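Footwear Care » Cleaning & Restoration » Laces, Eyelets & Hardware

Re-lacing white low-tops after cleaning: flat laces twisting at the eyelets

grimberg_last
Pair of white low-tops, smooth uppers, thick rubber soles, light scuffing. I take the laces out before cleaning and have the same problem each time they go back in. The flat lace rolls over between the second and third eyelets and will not lie flat across the tongue. I have tried lacing from the top down and from the bottom up. Same result. Laces are washed in a mesh bag on cold and air dried.

sutter77
Are they dried hanging or lying down? A flat lace sets in whatever shape it dries in. Pull it taut over a towel and press it with a warm iron through a cloth. The aglets stay clear of the iron.

grimberg_last
Lying down, no tension. That may be part of it. I work on the bench with the heel toward me and open the tongue as far as it goes before threading.

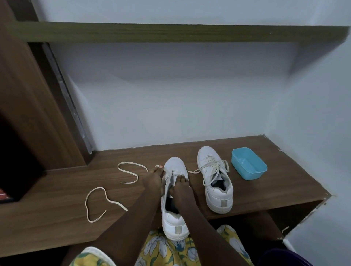

Mukeo: I would not iron them. Polyester laces go shiny at the crossings and some shrink. Buy new ones. I replaced mine in August and the twisting stopped the same day.

sutter77
Through a cloth, on low, they do not go shiny. I have done it for years on cotton and on polyester.

Mukeo
Yours may not. Mine did.

eyelet_dept
The iron is a side issue. Check the direction of entry. If the lace goes under on one side and over on the other, it has to rotate half a turn at every crossing. Feed both ends from underneath, seat each crossing with a thumb before starting the next, and do not tighten until the whole run is in. For the scuffs, 800 grit is too coarse on a smooth finish. There is a long thread on that here, 589 replies, and most of it is people who sanded first and asked later.

grimberg_last
Both ends from underneath fixed the left one. Right shoe still rolls at the third eyelet.

sutter77
Swap the laces between shoes. If the roll moves with the lace, press it.

Mukeo
Or replace it. Hanthorpe sells flat ones by the pair.

grimberg_last
Swapped. It moved with the lace. Will try the iron on low tonight.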